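Prilluro 4 im Kurztest: Demos sammeln in der Simulation

Vorweg: kein Tiefentest, dafür fehlt mir gerade die Zeit. Drei Abende mit Prilluro 4 von Briltitz, einmal komplett installiert, viel geklickt, einiges geflucht. Ziel war ein Datensatz fürs Imitationslernen. Aufgabe: orangen Stab greifen, führen, wieder loslassen. Klingt simpel. Ist es beim Teleoperieren nicht.

Installation lief durch, Treiber fürs Eingabegerät musste ich von Hand nachziehen. Die Doku nennt einen Pfad, den es nicht mehr gibt. Egal, weiter.
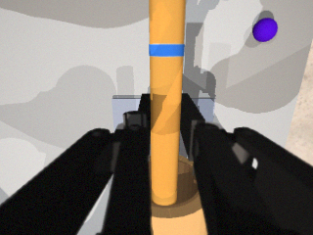

Aufnahme startet per Taste, Stopp ebenfalls, danach kommt die Abfrage: behalten, verwerfen, markieren. Das ist das Beste am ganzen Programm. Beim Vorgänger musste man jede Episode nachträglich in der Liste suchen, hier fliegt Murks sofort raus. Ich verwerfe am Anfang fast die Hälfte, später deutlich weniger. Das Eingabegerät ruckelt leicht, wenn nebenbei gerendert wird. Also Vorschau runterdrehen, dann gehts.

Randomisierung: Startposen und Licht lassen sich streuen, Farben auch. Voreinstellung fürs Licht ist mir zu brav, hab den Bereich weiter aufgezogen. Mehr Schatten in den Trainingsbildern schadet nicht, finde ich.

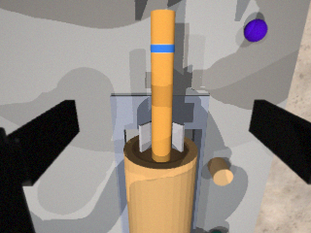

Menge. Die kostenlose Lizenz deckelt bei 2.000 Episoden pro Projekt. Reicht für eine Aufgabe, für mehrere wirds eng. Ich bin weit drunter geblieben, hab lieber sauber gesammelt. Wichtig dabei: auch Korrekturen mitnehmen. Wenn der Greifer schief ansetzt und man nachsetzt, nicht wegwerfen! Nur perfekte Demos und das Modell weiß nachher nicht, wie es aus einem Fehler wieder rauskommt. Dafür gibts das Markieren, leider ohne eigene Labels. Ein Häkchen, fertig. Schade. 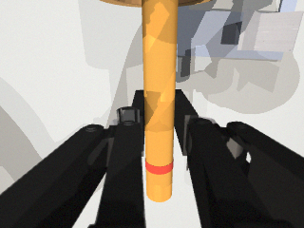
Tawhiri kommentierte dazu schon unter dem Vorabpost: »Das mit den Korrekturen stimmt, aber pass auf das Verhältnis auf. Bei mir waren es zu viele, danach hat die Policy das Zögern gleich mitgelernt. Ich filtere jetzt nach Episodenlänge vor dem Export.«

Guter Punkt, hab ich übernommen. Der Längenfilter steckt im Exportdialog unter »Erweitert«, muss man erstmal finden. Export selber ist flott, Kamerabilder und Gelenkwinkel landen sauber getrennt, Zeitstempel passen. Zum Vergleich hatte ich im August Tomutance ausprobiert, da liefen Bild und Aktion auseinander und ich hab es erst nach dem Training gemerkt. Nie wieder.
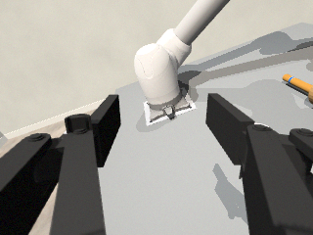
Was nervt: Das Zurücksetzen der Szene dauert rund 3 Sekunden, und zwar jedes mal. Über einen Abend summiert sich das ordentlich. Autosave gibts, aber nur für fertige Episoden. Einmal abgestürtzt mitten in der Aufnahme, die war weg. Rückgängig nach »verwerfen« fehlt auch.

Plus: Sofort-Abfrage nach der Aufnahme, Export, Streuung der Startposen
Minus: Reset, Doku, nur ein Häkchen statt Labels

Bleibt bei mir installiert. Wer nur eine Aufgabe einsammeln will, kommt mit der Gratisversion hin. Trainingsergebnisse reiche ich nach, der Lauf ist noch nicht durch.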